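Lab robot gets a bath, new pads and a talking-to

The bench robot at Gastero has moved test tubes since March, and for most of that time nobody had looked at its fingers. Then it began to drop things. The repair – two finger pads and an afternoon of re-teaching – was done on the bench, between the pipettes.

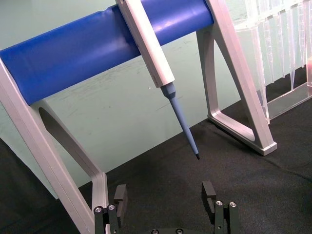 The gripper, fingers apart, near the pipette stand.

Rulia, the firm that services the cell, says the old pads had glazed over after 207 shifts. Its technicians swapped them, tightened the finger mounts and reset the gap, a job the manual puts at 47 minutes. The manual has evidently never met the screws.

Next came re-teaching the rack positions, 3 passes per hole. Glass gets the slowest speed and the lightest grip, a setting Gastero had earlier raised to save time. It has been lowered again, to save glass.
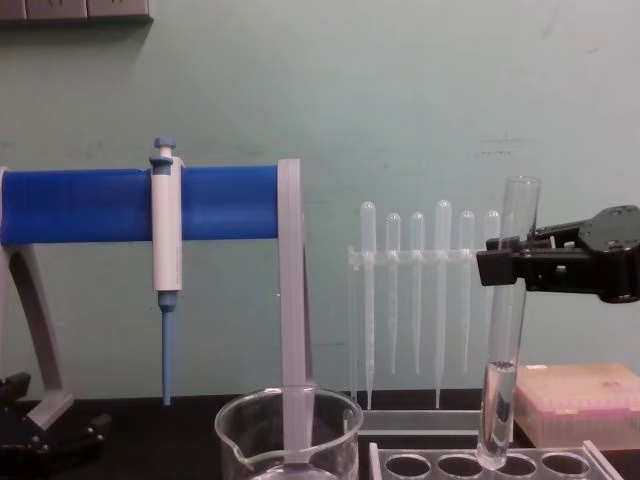 What happens next

Rulia wants the pads wiped down at every shift change and checked each month. Gastero has put up a sign-off sheet, so far unsigned.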